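Ticket: RSS feed stops updating in Akberg after episode artwork change
Product: Clisska Podcast Hosting
Component: Feed generator
Priority: 3
Status: Monitoring

Reported problem
New episodes of the Mazurek show publish normally in the Clisska dashboard and play from the web page, but they don't appear in the Akberg app. The last episode listed in Akberg is 164. Episodes 165, 166 and 167 are missing. Other apps show the full list. The show owner replaced the cover art and the title text in March, shortly before the first missing episode.

Environment
Feed served from the Plellholm node, custom domain, HTTPS forced. Audio is MP3, mono, constant bit rate. Cover art is JPEG.

Log

9:10 a.m. Pulled the feed with curl. Response 200, content type application/rss+xml. The three missing items are present in the XML. Each has an enclosure URL, a length and a type.

9:25 a.m. Ran the feed through the validator. One warning, no errors. The warning is for a missing category on the channel. Added the category and republished. No change in Akberg.

9:50 a.m. Compared GUIDs. Items up to 164 use the old format (plain numeric ID, isPermaLink false). Items from 165 on use the full episode URL with no isPermaLink attribute. Valid either way, so left alone for now. Do not rewrite old GUIDs on this feed. Subscribers will get every back episode again as new.

10:15 a.m. Checked response headers. The ETag returned by Plellholm is identical before and after republishing. Sent a conditional request with If-None-Match and got 304, even though the body had changed. Any client that honors the ETag will keep its old copy. The other apps seem to ignore it and fetch the whole file.

10:40 a.m. Purged the cache for the custom domain. ETag unchanged. Purged at the node instead. New ETag issued, conditional request now returns 200 with the full body.

11:05 a.m. Requested a manual refresh from the Akberg creator page. Episodes 165 to 167 listed. Playback checked on 167, starts normally and seeks correctly.

Cause
The artwork upload switched the show to a new asset folder, but the ETag was still being computed from the feed file in the old folder. That file no longer changes.

Workaround
After each publish, purge at node level. A domain purge does not clear it. The dashboard button labeled Clear Cache only does the domain purge.

Still open
Category warning is cleared. Fix for the ETag path is queued with the feed generator team. Keep this ticket open until the next episode publishes and shows up in Akberg without a manual purge.

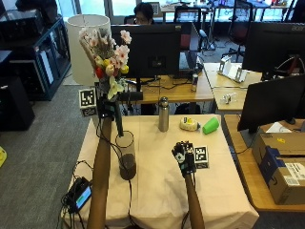
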